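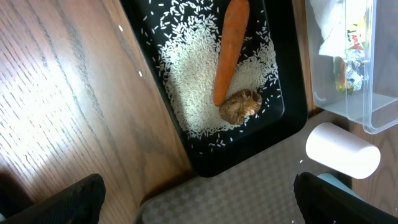

Sarkgate Food Room: sorting and packing, autumn gallery

Published 2026-10-30

The Food Room at Sarkgate moved into the back half of the old Skodedeck building this year, and we have been asked several times what goes on there between deliveries. Most of it is sorting. Dry goods come in large bags and have to go out in amounts a household can use, and the vegetables need looking over before anything is packed.

This page brings together the notes that go with the autumn pictures. The captions were written by Mio Tsuji, with additions on storage by Asuka Wada. The full set of prints is on the wall by the main door until the end of November. There are 12 in all, and the notes below follow the order on the wall.

Rice, carrot and dried mushroom
A black tray with white long-grain rice, one orange carrot and a dried brown mushroom, probably shiitake. A couple of grains have ended up on the wooden table. The carrot has a few small marks on the skin, which is no reason to turn one away.

The rice shelf
Rice arrives in 20 kg sacks and is weighed out into 500 g bags. Long-grain goes on the left, short-grain and pudding rice on the right. Please don't mix part bags, even if they look the same, as the cooking times differ.

Dried mushrooms
These come from Dolel, the wholesaler on the ring road, in cardboard boxes lined with paper. They weigh very little, so a small bag goes a long way. Soak them in warm water for half an hour and keep the water for soup. Asuka adds that they must be kept away from the kettle end of the room, where the steam gets to them.

Carrots and other roots
Carrots are checked by hand. Soft ones and split ones go to the compost bin in the yard. Anything firm is kept, whatever its shape. We don't wash them before they go out, because washed carrots spoil faster in a closed bag.

Labels
Every bag gets a white label with the contents and the packing date. Write in pencil or biro. Felt pen rubs off in the cold store.

Quinoa and beans
The Yupanqui stall at the Saturday market used to be our only source of quinoa. It now comes with the main order and is kept on the top shelf with the black beans and split peas. Requests for it have gone up since the recipe cards were printed.

The long table
Sorting is done at one end and packing at the other. Wipe down between the two, and sweep up spilt grain at the end of each session, including under the table.

Recipe cards
The card for mushroom and carrot rice is the one most often taken. It uses one bag of rice, two carrots and a small handful of dried mushrooms, with soy sauce if there is any in the house. We have given out about 2,000 cards of all kinds so far.

The remaining prints show the yard, the cold store and the new shelving, and have no captions yet. If you would like a copy of any of them, leave a note for Mio at the front desk with the number of the print.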